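Niltelell Ribbed Metal Tray

Home > Table and Kitchen > Trays > Niltelell

The Niltelell is a shallow rectangular tray for small things which otherwise roll away on a large table. It has a raised rim on all sides and a ribbed bottom. We sell it under our Tetum line for kitchens, hobby rooms and work tables. Many customers order it for baking, but please read the note on ovens before you do the same.
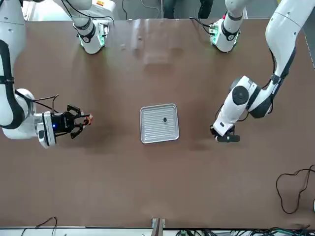 Niltelell tray, silver finish, at the center of a brown tabletop.

Bottom and rim

The ribs are pressed into the bottom and go parallel along the length of the tray. Small round items find their place between two ribs and stay there when you carry the tray with care. The rim is high enough to hold with the fingers. The corners are rounded, so a cloth can reach into them and crumbs do not collect.

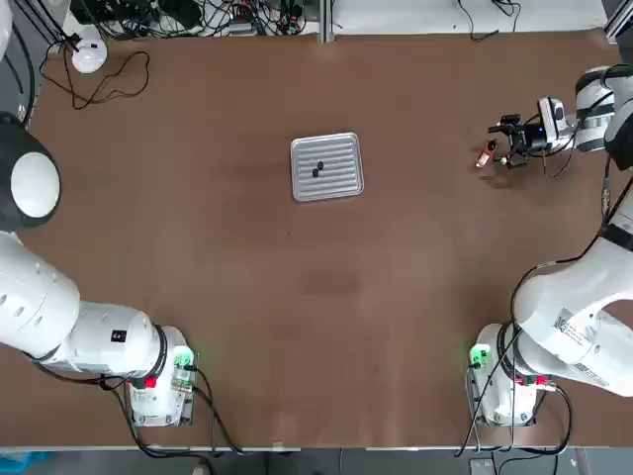 Two small dark pieces on the ribbed bottom.

Details

Item: Niltelell
Length: 335 mm
Shape: rectangular, rounded corners
Color: silver
Weight: almost 300 g
Sold as: single tray or set of 3
Guarantee: 2 years

Use on the table

The tray is light and can slide a little on a very smooth table. If this disturbs you, put the Plistia mat under it (sold separately). The mat is cut for this size and can be washed by hand.

Bottles and jars are better placed beside the tray when they are tall. A small bottle can also lie down in it, with the cap closed well.
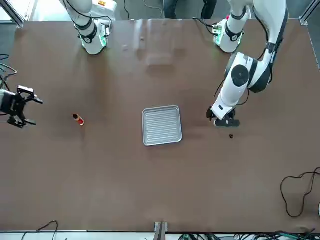
The tray with a small bottle lying on the table to its left.

Oven and cleaning

We do not recommend the Niltelell for the oven. For baking please take the Nigam, which has the same ribs but a thicker bottom. Wash the tray with warm water and a soft sponge, and dry it the same day. Steel wool leaves marks on the ribs. In the dishwasher the surface becomes dull after some time, this is not covered by the guarantee.

Ordering

Single trays are in stock. Sets are packed to order and need 3 working days more. For schools and workshops we can deliver up to 2000 pieces, please write to us before the end of October if you need them in the same year.

Page updated 2 March 2023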